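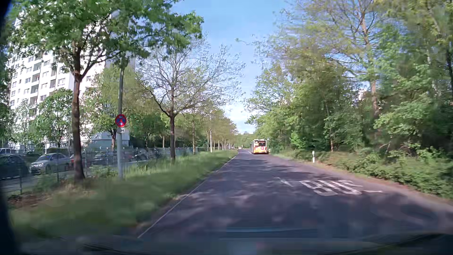 Figure 4. Following a bus in a marked lane.

4. Setting up the Adeck dash unit

This section covers mounting the unit, connecting power, and setting the recording options. Read section 3 (Memory cards) first if you have not yet formatted a card. Owners of the older Vunia bracket should also read the note at step 6.

What you need

The Adeck unit
Windshield mount with adhesive pad
Power cable, long
Cable clips
Trim tool
Alcohol wipe
A formatted memory card

Caution: Park on level ground and turn the engine off before you start. Do not adjust the mount or the menus while driving.

4.1 Choosing a position

1. Sit in the driver's seat and look at the area behind the rearview mirror. The unit should sit on the passenger side of the mirror, high on the glass.

2. Check that the wipers sweep the part of the glass in front of the lens. Turn them on for one pass if you are not sure.

3. Keep clear of the shaded dot pattern at the top of the windshield. The pad does not hold well on it.

4. Check local rules on where items may be attached to a windshield. Some places limit both the position and the size.

Caution: Do not mount the unit over an airbag cover or in the path of a curtain airbag.

4.2 Fitting the mount

5. Clean the glass with the alcohol wipe and let it dry fully. Do not use household glass cleaner, which leaves a film.

6. Peel the backing from the pad and press the mount firmly against the glass for 90 seconds.

Note: The Vunia bracket uses a suction cup and has no pad. Moisten the cup slightly, press it to the glass, and close the lever. Check the lever again after the first drive.

7. Leave the mount for 24 hours before hanging the unit on it. In cold weather, park indoors if you can.

8. Slide the unit onto the mount until it clicks. Pull down gently to check that it is locked.

4.3 Running the power cable

9. Plug the small end of the cable into the port on the left side of the unit. The port next to it is for the rear camera and will not charge the battery.

10. Tuck the cable into the gap between the headliner and the windshield, working toward the passenger side. Use the flat end of the trim tool. Your fingers will usually do for the first stretch.

11. Bring the cable down along the door seal, behind any airbag, then under the glove box. Fix it with the clips so that it cannot hang into the footwell.

12. Plug the adapter into the 12-volt outlet. Start the engine. The light on the unit turns green, then starts to blink.

Note: In some cars the outlet stays live when the engine is off. If the light is still on 2 minutes after you lock the car, unplug the adapter when you park, or fit the Jandov hardwire kit (sold separately).

4.4 Setting the lens angle

13. Press MENU, then choose View. The live picture appears with a horizontal guide line.

14. Loosen the thumbwheel and tilt the unit until the horizon sits on the guide line or slightly under it. If the hood fills the bottom third of the screen, the lens is too low.

15. Tighten the thumbwheel by hand. Do not use pliers.

4.5 Recording options

16. Choose Clip length. The default suits most drivers. Shorter clips are easier to send to an insurer — longer ones leave fewer files to look through.

17. Choose Impact sensor and set it to Medium. On rough roads, Medium may lock clips when you hit potholes. If this happens often, change to Low.

18. Choose Exposure and leave it on Auto. On tree-lined roads the picture may brighten and darken as you pass through patches of shade. This is normal.

19. Choose Date and time. Set your time zone and whether to use daylight saving.

20. Press MENU twice to save and exit.

Caution: Locked clips are not overwritten. The card can hold 200 of them, after which the unit beeps at start-up and stops locking new ones. Copy them to a computer and clear the folder.

4.6 Checking your first recording

21. Drive a short, familiar route, then park and press PLAY.

22. Look for reflections from the dashboard. Move papers and light-colored items off it, or fit the Fahy lens hood.

23. Check that the time shown is correct. If it resets after every drive, see section 9 (Battery).

Section revised 29 September 2021. Applies to firmware released from February onward.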